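Second budget meeting for the arm, and what I forgot the first time

Last month I wrote that our small shop in Milton would buy its first robot arm before the end of August. Some of you asked me how the budget is going. It is going slowly. I will write down where we are, partly for you and partly for myself, because my notes are now in three notebooks and one of them has coffee on it.

My first budget had one big line, the arm, and then a few small lines under it that I guessed in one evening. I showed this to Sowmya Nambiar, who keeps our accounts, and she asked me what the arm will stand on. I said, on the bench. She asked which bench. I did not have an answer, because all our benches are full and the one near the window moves when you lean on it.

So the second budget begins from the floor and goes up. There is the stand or the table, the arm, the controller, the gripper, the fingers for the gripper, the cables, the small parts for practice, the training days, and the time when two people are learning and not producing. The last one hurts the most. I put 64 hours for it and Sowmya thinks it is too low.

We have two quotes now. Galbraith is the cheaper one, but their price does not include the gripper, and I needed to read the second page to understand this. Troven includes a gripper with two fingers and one set of spare fingers, and the delivery is 6 weeks. The difference between them, after I added the gripper to the Galbraith quote, is 1149 dollars. Before I added it the difference looked so big that I almost stopped reading the other one. Please be careful with this if you compare quotes by the number at the bottom.
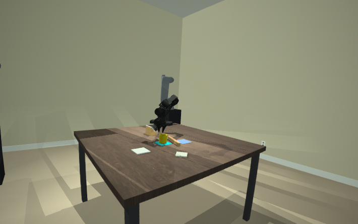 The table is the part of the plan I changed the most. At first I looked for the smallest one that could carry the weight, to save floor space. Then Thenmozhi Marar, who did a similar purchase at Narkivell, told me to set up the whole cell in simulation before I spend anything on furniture, and to put real kinds of objects on it. I did it over a few evenings. With the arm at the far side of the table, and only a block, a yellow cup on its coaster, a stick and a few flat pieces near the middle, a good part of the top is still free at the front and on the right. I want this free part. It is where I would put the tray for finished parts, and later maybe a fixture. So I gave the table more money and took it from the line called "various", which was too fat anyway.

The simulation also made me think about fingers. Our parts are mostly flat, and a thin flat piece that lies on a table is a difficult thing to take with two fingers from above. A cup is easy to imagine, a card is not. I wrote to both sellers with this question. Troven answered on Thursday and offered to test with our own parts if I send them a box. Galbraith sent me the brochure again. I also asked for the price of a small suction gripper, as a separate line, and I keep it in the budget with a question mark. If the test goes well I will delete it.

There are other things which I did not have in the first version:

Power. The wall outlet closest to our corner is already used by the label printer, and I don't want an extension cord across the walkway. We need an electrician for half a day.

Safety. I had zero for this, and I am a little ashamed. The risk assessment is now its own line, and a second line is for whatever the assessment tells us to buy. I don't know this number yet.

Spare parts. One cable and one set of fingers.

Insurance. Sowmya called them, and they want the serial number before they will say anything.

The sheet has 53 lines today. I know it is many for one arm, but the short one was wrong almost everywhere, and I prefer to be surprised now, at my kitchen table — not in the week when the pallet comes.

Next I have to pack the box of sample parts for Troven and measure the door. The second thing is Thenmozhi's advice too. At Narkivell the crate had to wait outside under a plastic sheet until they took the door off.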